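How Do You Shop for a Robot?

Imagine your job is to buy a robot that takes old computers apart. Wow! Where would you even start?

At the Bunting Repair Shop, it started with a list. Before looking at a single robot, the team wrote down the jobs they wanted done. Number one was moving hard drives. A hard drive is the part that stores your photos and games. 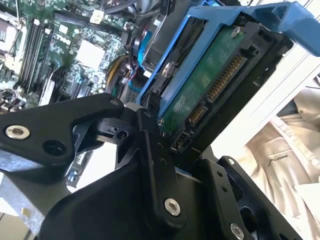
A gripper holding a hard drive in its blue plastic caddy.

Next comes the budget – that's a plan for your money. Bunting had $3,346 to spend on new tools. A gripper called the Wollow cost $1,053. A simpler one, the Rernby, cost $919. Which would you pick?

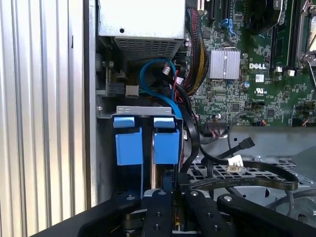 Cheaper sounds great, but the team had more to think about. Computers are crowded inside! A gripper has to reach past wires and grab small parts without squashing them. So they asked to try both before paying.

The Wollow won, and that left $2,293. Time to go out and celebrate? Not yet!
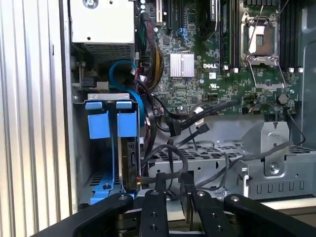

Robots need extras, just like a bike needs a helmet and a pump. The team set aside $100 for spare screws and finger parts. They saved more for lessons, so everybody could learn to run the robot safely.

They also had to plan for space. Is the table strong enough? Is there a plug nearby?

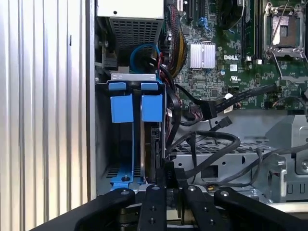
Now try it yourself! Choose a job for a robot, like sorting socks. Write down what it must pick up, what extras it needs and where it will live. Then give yourself a pretend budget and see if it all fits – drawing your robot is free!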